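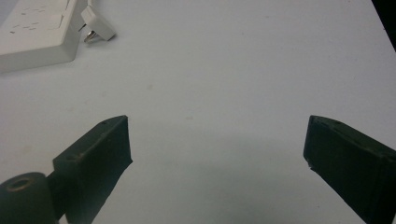 Helle Tischplatte mit weißer Steckdosenleiste

Über uns

26. Juni 2018, von Hermine Holzer

Hurkau ist ein Beratungsbüro für den stationären Einzelhandel. Wir arbeiten für inhabergeführte Geschäfte und kleinere Filialisten, vor allem in den Bereichen Schuhe, Haushaltswaren, Papeterie und Spielwaren. Unsere Kunden haben in der Regel bis zu 30 Beschäftigte und keine eigene Abteilung für Sortiment oder Standortfragen.

Gegründet haben das Büro Hermine Holzer und Kristof Leemans. Beide waren vorher im Einkauf der Warenhauskette Grarska tätig, Holzer für Haushaltswaren, Leemans für Schuhe und Lederwaren. Als Grarska die kleineren Häuser schloss, fragten mehrere frühere Lieferanten an, ob man sie bei der Auswahl neuer Abnehmer unterstützen könne. Aus diesen Aufträgen ist Hurkau entstanden. Heute sind wir zu neunt und beraten fast nur noch Händler, Lieferanten nur in Einzelfällen.

Was wir machen

Der größte Teil unserer Arbeit ist Sortimentsplanung. Wir sehen uns die Abverkäufe der letzten drei Jahre an, sortieren nach Warengruppen und besprechen mit den Inhabern, welche Artikel Fläche belegen, ohne sie zu verdienen. In einem Schuhgeschäft waren das zuletzt 2339 Paar Altware, verteilt auf Laden und Lager. Ein Teil davon ging über den Räumungsverkauf weg, der Rest an einen Postenhändler.

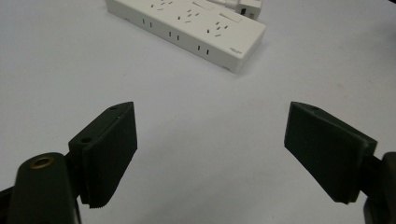 Dazu kommen Mietverhandlungen und Flächenverkleinerungen. Viele Verträge stammen aus einer Zeit, in der ein Modegeschäft in guter Lage noch andere Umsätze machte. Vitalii Kobzar betreut diesen Bereich. Er prüft Laufzeiten und Nebenkosten und führt auf Wunsch auch die Gespräche mit dem Vermieter. Eine Rechtsberatung bieten wir nicht an – dafür arbeiten wir mit der Kanzlei Hoarau zusammen.

Khrystyna-Mariia Tkachuk leitet seit April die Auswertung der Kassendaten. Wir verwenden dafür unser eigenes Programm Urkum, das die Exporte der gängigen Kassensysteme einliest. Urkum wird nicht verkauft, Kunden erhalten die Berichte als PDF oder Tabelle.

Was wir nicht machen

Wir bauen keine Onlineshops und vermitteln keine Kredite. Provisionen von Ladenbauern oder Lieferanten nehmen wir nicht an. Abgerechnet wird nach Tagessätzen, das Erstgespräch im Geschäft ist kostenlos. Anfragen richten Sie bitte telefonisch oder schriftlich an das Büro.

12 Mal geteilt
2 Kommentare

Vsevolod Pylypenko
Nehmen Sie auch Buchhandlungen an? Wegen der Preisbindung ist bei uns ja manches anders.

Hermine Holzer
Ja, aber nur für Nebensortimente und Mietfragen. Rufen Sie gern im Büro an.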